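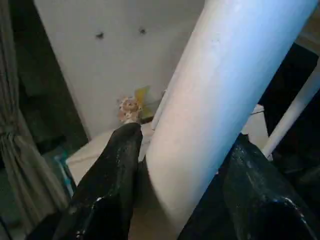 I've had the Nornitlow wrist kit since May, and by now I've recorded 1152 episodes with it, so I feel okay about having opinions. The kit is a pair of black fingers, a small camera that looks out over them, a bracket, a cable and the recording software, all from Herken. You drive the arm by hand with your own leader arm, hit the pedal, do the task, hit the pedal again, and you've got one more example for your policy to chew on. What sold me was the view. Both fingers stay in the shot, and even with a fat white pole taking up half the picture you still get the wall, the tabletop and the gray curtain off to the left. My last setup was a Cesex camera mounted further back, and anything that big would have blotted out the rest of the room. If you've ever tried to train on footage where the target vanishes right before the grasp, you know why I care!

Setup took me an evening. The bracket went on fine, but the cable clip is on the wrong side for my arm and I ended up using a zip tie. The software found the camera on the second try (restart it after you plug in, the manual doesn't mention this). Calibration is a little card you hold up and wiggle, and I kind of enjoyed it.

Recording is where this thing earns its money. The pedal is quick, bad takes get tossed with a double tap, and you can label an episode while your hands are still busy because there's a tag you set ahead of time. I usually do 35 takes, then a break, then move stuff around so the policy doesn't just memorize my table. I got through 200 episodes in one long day once and my shoulders were not happy, but the kit never dropped a recording.

Now the complaints. Auto exposure. Oh boy. I do a lot of cloth, mainly shirts, and I lay them on dark fabric so the edges are easy to find. The camera sees all that black and cranks everything up, and whatever is white gets blown out. 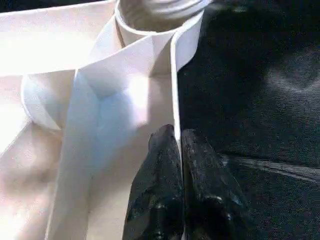
White shirt on dark fabric, left side washed out, fingertips close together.

You can still read the collar, and the creases on that big flap are nice and crisp, but the folds over on the left are almost gone. For a person that's no big deal. For a policy that's supposed to learn where one layer stops and the next one starts, I'd like those lines back, please. There is an exposure lock in the settings (third tab, under Advanced, of course) and it helps a lot, except that it forgets itself every time you close the program. I lost most of a batch that way before I noticed. Ute Frerichs, who trains on my recordings, asked me pretty nicely to go redo them.

The finger coating is the other thing. It's grippy, I'll give it that, and it handles thin cotton better than the bare plastic ones I had before. It also shines. Under a bright lamp you get white streaks and speckles all over the fingers, and they shift when the wrist turns. Ute says it hasn't hurt her training runs so far. I'd still pay a bit more for a matte pair. Haberkorn sells sleeves that are supposed to fit, and I've ordered some, so I'll update this once they show up.

Export is good. One folder per episode, video plus joint positions plus gripper opening, timestamps that line up. The first policy we trained off it used 400 shirt episodes and it was clumsy but it clearly went for the collar, which was more than I'd gotten out of twice the work on the old camera.

Would I buy it again? Yes, mostly for the view and the pedal. If you only do hard objects in boring light, you can skip half of my grumbling. If you do laundry like me, find the exposure lock first and write it on a sticky note next to your monitor. Four stars, would be more if the setting saved itself.

Update 2 July 2025: new software is out and the lock still resets. The clip is available for the other side now though - you have to email them and ask.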